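参观日讲解稿:给第一次来看机器人的朋友们

日期:三月 作者:Larnine 参观日讲解组

搜索本站 请输入关键词 搜索

(开场,等大家都坐定再开口。后排如果还在找位子,就先聊两句天气和路上的事,不着急。)

各位早上好,欢迎来到 Larnine。今天能来这么多人,我真是特别高兴,昨晚还在担心椅子摆多了显得冷清呢。先说一下,我不是搞算法的,我在这里主要做的是带人参观、回答问题,还有就是站在工程师旁边,把他们说的话翻译成我自己也听得懂的话。所以待会儿要是我讲得太浅,懂行的朋友请多包涵;要是我讲得太绕,请直接举手,我不会介意的,我家里人天天这么打断我。 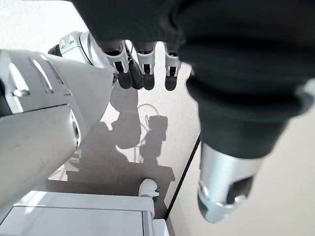
接着说今天的安排。我先在这里讲一小会儿,然后大家分成 2 组,一组去看演示,一组去隔壁看零件桌,看完再对调。演示那边的时间比较紧,请大家跟着领队走,路上看到有意思的东西可以先记下来,回来我们慢慢聊。

(这里停一下,喝口水。)

我想先从手讲起。为什么先讲手呢?每次参观日,大家进门第一眼看的都是脸,问有没有眼睛、会不会眨,可是看完演示出来,聊的几乎全是手。人的手太灵巧了,我们平时根本不觉得。您早上起来拧牙膏盖子,一只手捏着管子,另一只手转,力气大了挤出来一截,力气小了拧不开,这中间的分寸您想都没想过。机器要做这件事,每一步都得有人替它想过。

我们这边的手指,金属的部分是骨架,指尖包的是黑色的、橡胶一样的材料。小朋友来了最爱问,为什么手指头是黑的,是不是弄脏了?不是脏,是为了抓得稳。您可以想想光滑的玻璃杯,用两根金属筷子去夹,和用戴了橡胶手套的手去拿,哪一个让人放心。待会儿零件桌上有拆下来的指尖,可以用手摸,请轻轻按,别用指甲抠。

再说手腕和手臂上那层黑色的针织套子。有位老太太上次来,看了半天,说这袖子织得蛮密实,问我是谁织的。我回去问了工程师,他们笑了很久。套子是用来护着里面的线和关节的,也免得人的手指头不小心伸到缝里去。它会起褶子,胳膊弯起来的时候一圈一圈堆着,跟我们冬天穿毛衣挽袖子一个样。我个人觉得这一点特别亲切,一台机器,居然也有袖子要挽。

(如果有人笑,就等一等。没人笑也没关系,往下讲。)

关于今天的演示项目,名字叫 Shezi。它做的事情听起来很平常:从桌上拿起一样东西,转个方向,放到另一个地方。就这么一件事,工程师们前前后后试了 900 遍。我第一次听到这个数字的时候,心想这也太有耐心了吧,我教我外甥系鞋带,教到第三遍就想放弃了。可是您想,杯子每次放的位置都差一点点,灯光也差一点点,机器得学会在这些“差一点点”里头照样把事情做好。

请大家看演示的时候留意几件事。您可以看看它伸手之前会不会先停一下,也可以看看手指是先张开再靠近,还是一边靠近一边张开。还有就是放下东西的那一刻,我觉得那是最好看的。拿起来大家都会鼓掌,放下去反而没什么人注意,其实放得轻、放得正,功夫都在里面。

也可能会失败。我得提前跟大家讲清楚,今天看到的是真的在做,不是放录像,东西掉了就是掉了。掉了的话请不要帮忙去捡,我知道大家都是热心人,可是地上贴的线以内,只有工作人员可以进去。工程师会先把机器停住,再自己过去收拾。上个参观日有位先生腿脚特别快,我们都没来得及喊他,他已经弯腰了,好在当时机器已经停稳,不过把我吓得不轻。

(这一段语气放慢,说完看一眼前排的孩子和家长。)

安全的规矩再念一遍,请大家耐心听:站在线外面;拍照可以,请关掉闪光灯;背包请抱在胸前,别让带子垂下来;听到蜂鸣声就原地站好,等领队说话。带小朋友来的家长,请牵着手。身高的问题不用担心,观看区前面留了一排矮凳,专门给小个子的观众。

讲完规矩,讲点轻松的。很多人会问我,机器人会不会抢走我们的工作?这个问题我每次都认真回答,可是每次答完都觉得自己答得不够好。我能讲的是我自己看见的。我们的合作方 Prellico 是做仓库分拣的,他们那边有一道工序要整天弯腰,做这道工序的人腰都不太好,谁也不愿意久做。他们来找我们,问的是能不能把弯腰的那一段交给机器,人去做检查和调度。这件事现在还在试,成不成我不敢打包票,等有了结果,我再跟大家汇报。

另外还有一个合作方叫 Durkness,名字念起来有点拗口,我练了好几天。他们关心的是夜里的光线问题,灯暗了以后机器还认不认得东西。这一块今天没有演示,感兴趣的朋友可以在出口那里留个邮箱,下回有夜间开放的时候我们通知您。

(看一下时间。如果超过了,就跳过下面这段故事。)

我讲一个自己的事。我刚来的时候,其实有点怕那两条胳膊。人家说它通了电也不会乱动,我嘴上说好好好,脚下还是往后挪。后来有一天,工程师在调试,让我坐在旁边帮忙看着一个读数,我坐了一下午。胳膊就那么垂着,手指朝下,一副歇着的样子。看久了,我忽然就不怕了,只觉得它跟一个站累了的人差不多。所以如果今天有朋友心里也有点发毛,请不要不好意思,坐远一点看就行,多看一会儿,慢慢会习惯的。

提问的环节我们放在最后,一共可以回答 7 个问题,实在是时间有限。没轮到的朋友请写在纸条上,投到门口的盒子里,我会一张一张看。上次收到了超过 50 张纸条,我看到很晚,有一张上面只画了一只手,没有写字,我到现在还贴在桌子前面。

好,我就先啰嗦到这里。请左边的朋友跟着举蓝牌子的领队去演示区,右边的朋友跟我去零件桌。水杯请留在座位上,出来再喝。

(备忘:对调的时候记得提醒大家拿外套,零件桌那间屋子空调开得低。)

最后更新:三月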